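Cotumon Compact Toaster Oven Review

Posted Jan 13, 2020 by Lejla Živković

I moved into a one-bedroom with a wall oven that takes forever to heat and trips the breaker if the dryer is running. After a winter of eating soup I bought a toaster oven. The Cotumon Compact was on sale at Veslow, the store near my office, and I had a gift card to use up. I've had it since March and use it most days, so this is a review of a machine that has been lived with.

I paid for it myself. Cotumon didn't send it and doesn't know I'm writing this.

Setup

The box holds the oven, a wire rack, a shallow baking pan, a crumb tray and a folded manual. The manual asks you to run the oven empty at full heat before you cook in it. Do this with a window open. The smell was strong the first time, faint the second time, and gone after that.

It needs space on all sides. The manual has a drawing of this, and I'd follow it. My first spot was under a low cabinet and the underside of the cabinet got too warm to keep spices in. I moved it to the end of the table and it has stayed there. The cord is short, so measure to your outlet before you pick a place.

Controls

There is a temperature knob, a function knob and a timer. The timer is the wind-up kind and has to be turned well past the short settings to catch. If you want three minutes, turn it to ten and bring it back. I forgot this for the first week and had a lot of warm bread.

The temperature knob runs hot. I put a Khurana oven thermometer inside and compared it over several evenings. With the knob at 350, the thermometer settled closer to 375. Once you know that, you set it low and go on with your life, but a person following a cake recipe for the first time would not know it.
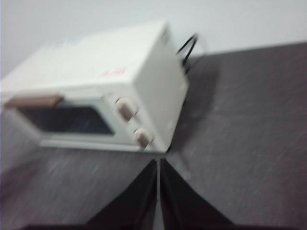
How long does it take to preheat?

Mine takes 7 minutes to reach a baking temperature, going by the thermometer and not by the knob. For toast or leftovers I skip preheating. For anything with flour and eggs in it I wait the full time.

Toast

Toast is fine. It is slower than a real toaster and the first batch comes out paler than the second, when the oven is already hot. The back browns faster than the front, so I turn the slices around halfway. If toast is the main thing you eat, buy a toaster.

Bagels do better. Put them cut side up on the rack and they brown on top while the bottom stays chewy.

Baking

I bake a small banana loaf most weeks. In the Cotumon it needs foil over the top for the last third of the time, or the crust goes dark before the middle sets. Cookies are good in small batches. I get six on the pan, and I leave a gap at the back where it's hottest. Frozen biscuits come out better than they do in my wall oven, and they are on the table sooner.

A 9 x 13 dish won't fit. An 8-inch square pan fits if it has no handles. I bought a Wurard pan for this and had to return it for the version without the side grips, so check the outside width of the pan and ignore the size on the label.

Roasting and broiling

Vegetables are what I make most. Carrots, cauliflower and chickpeas all work if they are in one layer. Pile them up and they steam. Chicken thighs cook through well and the skin gets crisp under the broiler at the end. Salmon is easy. I line the pan with parchment for everything except broiling, when the paper would be too near the elements.

The broiler is stronger than I thought it would be from an oven this size. Cheese on toast takes two minutes and can burn in three.

Reheating is where it beats my microwave. Pizza from the night before is crisp again on the bottom, and fries come back to something like what they were. 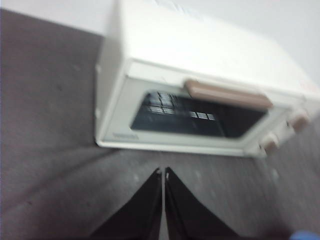 Cleaning is the part I like least. The crumb tray slides out from the front and takes a minute to wipe, but grease from roasting gets onto the side walls, and there is no good way to reach the back corners with a sponge. I use a bottle brush with a little baking soda paste, then a damp cloth, with the oven unplugged and cold. The rack goes in the sink. It isn't supposed to go in the dishwasher according to the manual and I haven't tried it.

The pan that comes with it has warped a little. It pops when it heats up, which startled me the first few times. It still lies flat enough to roast on, but I wouldn't bake a thin cake in it.

Noise and heat

The timer ticks the whole time. In a small apartment you hear it from the next room. The bell is one short ding and is easy to miss if you have the water running. The outside gets very hot, top included, so don't store anything up there. I keep a pair of mitts on a hook next to it.

Price

I paid just under $100 with the discount. At that price I think it's a fair buy. At full price I would look at models with a fan, which should help with the uneven browning.

Who should get it

It suits one or two people who cook small meals and don't want to heat a big oven. It would frustrate a family of four, or anyone who bakes by the clock. I would buy it again on sale, along with the thermometer.

Update: a reader asked about replacement racks. Cotumon's customer line told me they sell the rack and the crumb tray separately, but the baking pan was out of stock when I called.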